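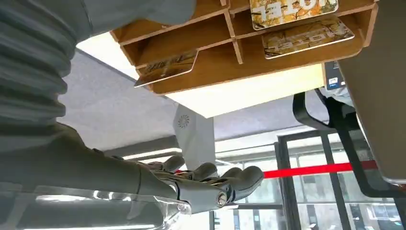 Issue 11, page 15

Magazine > Features > Tabletop

We use cookies to remember your settings. Accept | Decline

The Slow Dungeon of Wian Mabuza

The first session of Cuvell ended after one corridor. Wian Mabuza had prepared ten rooms, and his players spent the whole evening at the first door, arguing with it. He liked this so much that he wrote the campaign again, with fewer monsters and more doors.

Cuvell is a city under a salt lake. Two families, Viletti and Stiketti, share one well and do not speak. The party is hired by both.

Niloufar Ahmadpour plays a thief called Tsakiris, who in November lost 500 gold pieces to a talking statue. "I still want this money back," she says. "I am now level 11 and I think about it every session."

Mabuza keeps his maps in pencil. The lower city has no map yet, and his players plan to go there next.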